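Rotwood Forum > Small Projects > One narrow board, what would you do with it?

pistent_pete
Posted 7:11 pm
So I finally dug into the offcuts pile and I'm way too happy about this one! 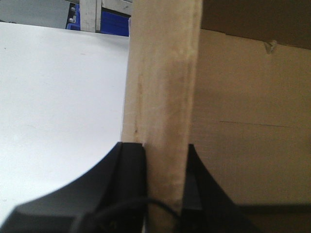

My plan is a coat rail for the back hall, the kind with pegs, painted wall behind it. I love a pale board and I want to keep it pale. There's a thin brownish streak down one side near the upper middle and the face looks a bit worn and smudgy, with whitish patches. Do I sand all that away or leave some of it? I've got six pegs left over from the Clutia bench and I'm dying to use them.

Naa Amegashie
Ooh, leave the streak! I made a rail like this in April and the mark I almost sanded out is the part everybody touches when they walk in. A quick pass with fine paper for the fuzz, then clear wax, done. Pale wood in a hallway is so cheerful.

gluepot
Gonna disagree with Naa on the wax. Coat rails get wet sleeves and dog leashes all winter – you want a real finish on there. Water-based clear coat, two thin layers, sand lightly in between. It stays pale too. Oil will turn it yellow on you.

Naa Amegashie
Mine gets wet sleeves! You re-wax it once a year, it takes ten minutes and it smells great.

gluepot
Ten minutes you could spend building another rail :)

boateng_bench
Before anybody finishes anything, what is the streak? Could be grain, could be a stain. Wipe a little mineral spirits over it and take a look. If it's a stain, it may lift with light sanding. If it's grain you'll be chasing it forever and end up with a dip.

Also that soft edge on the right is lovely, please don't square it off.

pistent_pete
Good call on the spirits, I'll try it tonight. And no way am I touching the edge, I like it too much.

Next question, spacing. The wall is narrow, so do all six pegs go on or do I drop to five?

boateng_bench
Five. Winter coats are fat. I put mine 7 inches apart and I still wish I'd gone wider.

gluepot
Six! You can always skip a peg, you can't hang a coat on one that isn't there.

Naa Amegashie
With gluepot on this one, mark the calendar. Put the low one at kid height on the side of the door frame if it won't fit on the rail.

pistent_pete
Oh I love that. Five on the rail, one down low for my daughter's backpack. Off to find the mineral spirits!

1,103 views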